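October, notebook, equipment planning

Went through the equipment list with Kendra Després before lunch. The October round has to cover the table, the spare grippers and whatever compute we still need for the simulation runs. The humanoid itself stays on the Letanis quote, which is good for another 30 days. I would like it signed before then, but not until the bench tasks look sensible in sim.

Table first. The lab bench is too deep and we can't bolt anything to it. Pacheco do a white top on dark legs, close to the one we have been modelling, delivery 23 days. Kendra wants two so that one can be set up while the other is in use. I have put down one for now and left the second as an option.

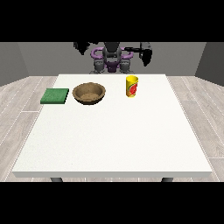 Grippers next. The quote includes one pair and I want a spare pair on the shelf from the start. Etemgate list them separately with a lead time of 6 weeks, so they need to go on the same order or we will be waiting on them in the new year. Asked whether the fingers can be bought alone. No answer yet.

Props are cheap and can come out of consumables: sponges, shallow bowls, cups. Buy several of each, same size, and write the dimensions on the sim sheet so the models can be corrected to match. Clinitex have the sponges – check the thickness before ordering.

Compute: leave it. The current machine copes with the tabletop work and I can't justify a second one on what we have run so far. Look at it again once the reach tests are finished.

Still to do: floor loading figure from estates, width of the lab door against the crate, and whether training is included in the Letanis price or charged by the day. Kendra is ringing them at 2.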